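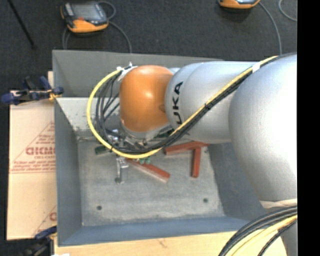
Robot arm with orange wrist joint over a grey metal bin

Retro corner: Stestia

2 October 2026

Stestia is a single-screen puzzle game in which you clear coloured tiles by sliding whole rows and columns. It was written by a small team called Pascu, sold by mail order through Tandano, and reviewed hardly anywhere. A reader sent us a working copy in March and we have been playing it on and off ever since.

The grid is square, 7 tiles across and 7 down. Each tile carries one of five colours. You move a cursor to the edge of the grid, choose a row or column and push it one place. The tile that drops off the far side goes into a holding slot at the bottom left of the screen, and the tile that was already in the slot comes in at the near side. Nothing is ever lost from play by pushing, so a little planning goes a long way.

When four or more tiles of one colour form a line, they disappear and the gaps are filled from above. Squares and L shapes do not count, only straight lines. This catches out most people who have played other games of the type, and the manual mentions it only once, on the page about loading from tape.

There is no timer on the early levels. You have a fixed number of pushes instead, shown as a bar on the right-hand side. The bar drops by one notch for each push and goes up by two for every line you clear. From level 11 the game adds a clock as well, and the pace changes a good deal. Up to then you can sit and think for as long as you like. Afterwards you need to have your next two or three pushes ready before the current line has gone.

Special tiles

There are three kinds, none of them explained on screen.

The grey tile is locked. It can be pushed along with its row or column but never matches anything. The only way to get rid of it is to push it into the holding slot and then clear a line before your next push, which can only happen if the same push that takes the grey tile off the grid also completes a line somewhere along it. It is worth setting this up early, as two or three grey tiles near the middle will finish a game quickly.

The striped tile matches any colour. If it sits between two groups of different colours it joins whichever one is longer, and if they are equal it takes the one to its left, or the one above it in a column.

The hollow tile counts as a colour of its own until level 14, when it starts to change each time you push. We have not found a pattern to the changes. A line of hollow tiles gives a full bar of pushes.

Scoring

A line of four is worth 40 points, five is worth 100 and six is worth 250. A full row or column of seven gives 1,000, but we have managed that only a handful of times. Points are doubled for a second line cleared by falling tiles and doubled again for a third. Clearing small lines near the bottom of the grid is usually the better choice for this reason, even when a longer one is nearly ready at the top.

The score table holds ten names and is not saved when you switch off. Our best so far on the first setting is 1,942, on a game that ended on the third level after a bad run of grey tiles. Later games have gone further through the levels but were played on the second setting, where the scores are not comparable.

Graphics and sound

The tiles are plain squares with a highlight in one corner. Two of the colours, the orange and the red, are hard to tell apart on an older television. Pressing C on the title screen swaps the red for white - this is not in the manual either. The background changes every few levels but is only a pattern, and it never gets in the way.

Music plays on the title screen only. In play there is a click for each push and a short rising note for each line. The note goes up a step for each extra line in a chain, so you can hear how well you are doing without looking at the score.

Versions

Two versions are known. The first has a fault that sometimes leaves the holding slot empty after a chain of three, and the next push then puts a gap into the grid. The gap does no harm and will fill the next time tiles fall in that column. The second version, with the Alorlow logo on the loading screen, corrects this and adds the two-player mode, in which players take alternate pushes on the same grid. It works better than it sounds, although the player who goes first has a clear advantage.

If you are choosing between the two, get the second. The inlay is the same for both, so you will need to load the game to find out which one you have.

Controls

Keys are Q and A for up and down, O and P for left and right, and Space to push. A joystick works in both versions. Holding the button down repeats the push, and it is easy to waste several moves that way, so a short tap is best. H pauses the game and hides the grid.

Next issue we will cover the sequel, which keeps the sliding but drops the holding slot. Anyone with a copy of its manual is asked to get in touch through the usual address, as ours is missing the middle pages.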